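Leltine Handheld Manipulation List
Home | Archive | By thread | By month | Guidelines | Search

Re: Draft good practice note, bench work with hand-held grippers
2022-09-03

Hello all,

First of all, thank you for the replies to the draft, both on the list and off it. I had rather expected the note to sink without trace over the holidays, and instead I came back to a full inbox and a good deal of sound sense. I have been through all of it with a pot of tea and I think we are closer to agreement than the thread might suggest! I'll answer the message from the Zindelell group properly, as it raises most of the points that others raised too, and then say where I'd like us to go next.

> We have read the June draft and are broadly happy with it, but three
> things trouble us. One: section 3 asks for the work surface to be "in
> good condition and free of marks" before every session. Our tables are
> used every day and they are not free of marks. If we took this
> literally we would be sanding or replacing a table every few weeks.
> Two: the draft says nothing at all about the fingers themselves, which
> in our experience matter a good deal more. Three: "clear background"
> could mean an empty room or it could mean a curtain, and people will
> read it whichever way suits them. We would sooner have a short rule
> that everybody keeps than a long one that everybody signs.

I'm with you on nearly all of this, and the last sentence might well go at the top of the note if you'd let us borrow it.

On the table. The wording in the June draft was mine and it was clumsy. What I had in my head was a surface with no splinters, no sticky patches and nothing loose that could jam a finger, and what I wrote down was a surface fresh from the shop. Of course working tables get marked. The thing that matters, it seems to me, is that a mark is known about and written down, so that whoever goes through the recordings later on doesn't take it for an object, or for a fault on the lens, and so that two sessions at the same table can be told apart if a new mark turns up in between. So I'd suggest we drop "free of marks" altogether and ask for a line in the session sheet instead. We have been doing it that way at Skurwood for a while and it takes next to no time once it's a habit (the hard bit was getting the sheet to live near the table instead of in my drawer).
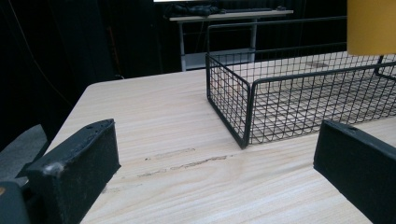
Mark on the tabletop between the fingers, wire basket behind. Goes down as "surface: dark streak, with fainter scuffs to the left".

You'll see that the fingers have some wear on them as well, most plainly the left one, with its pale specks and the worn patches along the upper edge. Which brings me neatly to your second point, and I'm a bit embarrassed that it needed raising. We had a whole section on surfaces and not a word on the part that does the touching. I don't think we should set a limit for wear, because the groups here use different materials and different shapes, and any figure we picked would be wrong for half of us. But we can ask people to look. My proposed wording is this:

 3.1 Before a session, look over the work surface. Wipe off anything
 loose or sticky. Note lasting marks in the session sheet, in a
 few plain words, and say where they are.

 3.2 Look over both fingers. Note scuffs, chips and worn edges. If the
 wear is on a face that meets the object, try a test grip on a
 familiar object before you begin. If the grip slips, change the
 finger and write down that you did.

 3.3 Fingers are changed as a pair. A fresh finger facing a worn one
 is to be avoided even where both are sound.

 3.4 Check that the fingers open and close fully without touching the
 surface or any container on it.

I know 3.3 will annoy somebody. It annoys me when I'm the one ordering the spares. The Paisan people told us they ran mixed pairs for 19 sessions and couldn't make sense of the grip widths afterwards, and I would hate for anyone else to go through the same thing.

On the background. You're right that "clear" is no use to anyone. We hang a black curtain, which does nicely at keeping the bench apart from the rest of the room, but our room is a working room, and there is a desk with things on it that you can see past the table. I don't think we should ask people to empty their rooms. Small groups simply haven't the space. What I'd like to say is that the background should be left alone during a session, and that anything private (screens with names on, letters, somebody's post) should be turned away or covered first. I've put that in as 4.1 and I'd be glad of better words for it.

One more item, which came from a few of you off list, is containers. Wire mesh baskets are lovely and cheap and everyone has them, but thin wires are easy to snag with a fingertip, and the pattern of the table showing through can confuse people marking up edges later. I don't want to ban them. A recommendation to approach over the rim and never through the side would probably do. Does anyone have a view on whether we should also ask for a share of sessions with a solid-sided tub? We hold some 600 sessions at Skurwood and I'm sorry to say I have never sorted them by container, so I can't tell you from our own records whether it makes a difference. If somebody has done that sorting I would dearly like to see it.

As for what happens now, I'll leave 3.1 to 3.4 and 4.1 open for comments on the list and then fold them into a clean copy. If you disagree, please say which words you would change, as it makes my life a great deal easier than a general grumble (though general grumbles are still welcome, and I've sent a few myself). The session sheet template will need a new row for surface and another for fingers, and I can do both when I do the clean copy. If your group keeps its sheet in a different layout there's no need to copy ours, so long as the two entries are there somewhere.

With warm wishes to everyone, and thanks again to Zindelell for such a careful reading,

List convenor, Skurwood bench group

Recent on this list
- Session sheet template, layout questions
- Spare fingers: who is ordering what
- Re: Wire baskets or solid tubs?
- Covering screens before recording
- Re: Test grips, which objects do you use?

Contact the list owner | Copyright Leltine list members | Back to top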